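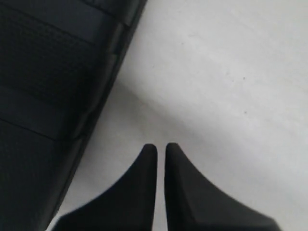

Arkis erneuert die Bestuhlung der Verwaltung

7. August 2025

Die Arkis-Gruppe hat am Standort Plesinlow mit der Erneuerung ihrer Büro- und Besprechungsstühle begonnen. In einem ersten Abschnitt werden 30 gepolsterte Sitzmöbel in Schwarz an die Abteilungen Einkauf und Rechnungswesen ausgegeben. Die übrigen Bereiche folgen nach einem Verteilungsplan, der den Abteilungsleitungen bereits vorliegt. Der Abschluss der Maßnahme ist für Dezember vorgesehen.

Grundlage der Beschaffung ist eine Bestandsaufnahme aus dem Frühjahr, bei der 793 Sitzmöbel erfasst und nach ihrem Zustand eingestuft wurden. Beanstandet wurden vor allem aufgegangene Nähte an Sitz und Lehne sowie durchgesessene Polster. Stühle, deren Bezug sich mit vertretbarem Aufwand instand setzen lässt, verbleiben im Haus und werden an die Polsterei Lachance übergeben. Der Rahmenvertrag mit dem Betrieb hat eine Laufzeit von zwei Jahren und umfasst auch das Nachnähen von Keder und Randwulst.

»Bei der Auswahl haben wir auf die Verarbeitung der Bezüge besonderen Wert gelegt«, erklärt Wagner Rezende, Leiter der Allgemeinen Dienste. Die abgesteppten Felder sollten sich im Bedarfsfall einzeln ersetzen lassen – bei den bisherigen Modellen habe häufig der gesamte Bezug getauscht werden müssen. Die Farbe Schwarz wurde beibehalten, damit neue und aufgearbeitete Stühle in den Besprechungsräumen nebeneinander verwendet werden können.

Die Ausgabe erfolgt im Erdgeschoss des Gebäudes 4. Die Abteilungen werden gebeten, die auszutauschenden Stühle mit dem vorgesehenen Aufkleber zu kennzeichnen und am Vortag der Abholung auf dem Flur bereitzustellen. Private Sitzkissen und Auflagen sind vorher zu entfernen. Für Beschäftigte mit ärztlich verordneten Sonderstühlen ändert sich nichts, ihre Arbeitsplätze sind vom Austausch ausgenommen.

Zur Reinigung der Bezüge wird ein leicht angefeuchtetes, fusselfreies Tuch empfohlen. Lösungsmittelhaltige Reiniger dürfen nicht verwendet werden. Schäden an Nähten oder Polsterung sind den Allgemeinen Diensten schriftlich unter Angabe der Raum- und Inventarnummer zu melden.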